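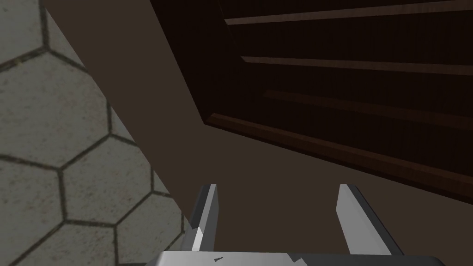
Gripper in front of a dark wood cabinet, in simulation.

Budgeting for a Two-Arm Robot Before the Robot Arrives

Simulation hours, door hardware and spare fingers belong on the same purchase request

Jan 15, 2024

Most purchase requests for a mobile robot start with the price of the base and arms. At Andside, a company that furnishes and runs serviced apartments, the request for this year started with a list of doors. The planning group wanted to know which rooms a two-arm machine could enter, which cabinets it could open, and how much of that could be settled before any hardware was ordered.

The group split the work into two stages. The first is simulation only and ends in April. The second, which covers the lease of one robot, is released only if the first stage meets its targets.

Stage one has three cost lines: simulator licenses, computing time and labor to build the rooms. The last is the one buyers tend to leave out. A usable room model needs correct door widths, hinge positions and handle heights, along with enough furniture to limit how the arms can move. Andside bought its room models from Hastotetti and paid separately for changes to the door geometry. A door that looks right on screen may have no working hinge, and a cabinet may be a single solid block. Both faults should be checked at delivery and written into the acceptance terms.

Each room then gets 50 trial runs per task. With four tasks, computing time is easy to forecast. Review time is harder. Someone has to go through the failed runs and sort them by cause: reach, grip, base position or perception. Andside set aside 95 hours for this and expects to use all of them.

Doors take the largest share of the review. A lever handle close to a second door leaves little space for a wrist, and a desk nearby restricts where the base can stand.
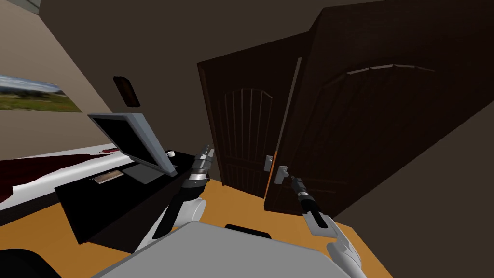

What the trials change in the order

The results feed directly into the hardware specification. Reach sets the arm length. Wrist clearance sets the gripper type. If one arm must hold a door while the other works, the second arm is a requirement and should be priced as one. If every task can be done with a single arm, the cheaper configuration goes back on the table.

Andside asked two suppliers, Vávra and Driseo, to quote against the same task list. The quotes were hard to compare at first. One included fingers, cables and a year of service in the base price, and the other listed them as options. The group rewrote both into a common sheet with separate lines for purchase, installation, service, spares and training.
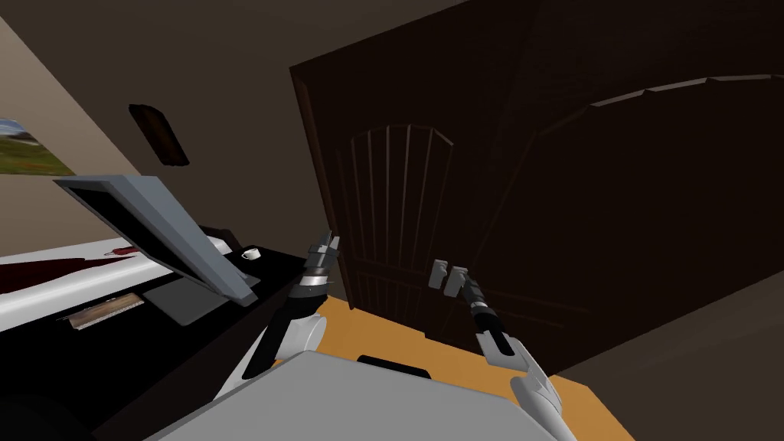

Spares deserve their own line. Fingertips wear, and a bent finger can stop work until a replacement arrives. The sheet allows for four sets in the first year. It also includes 560 operating hours, a figure taken from the planned shift pattern and used to compare service contracts that bill by the hour with those that bill by the month.

Simulated trials leave some costs open. Contact forces on a stiff latch are hard to model, and floor wear does not appear at all. Andside carries these items as a reserve under stage two, to be spent only on measured problems at the site. The lease terms were still under review at the time of writing, with the notice period the main open point.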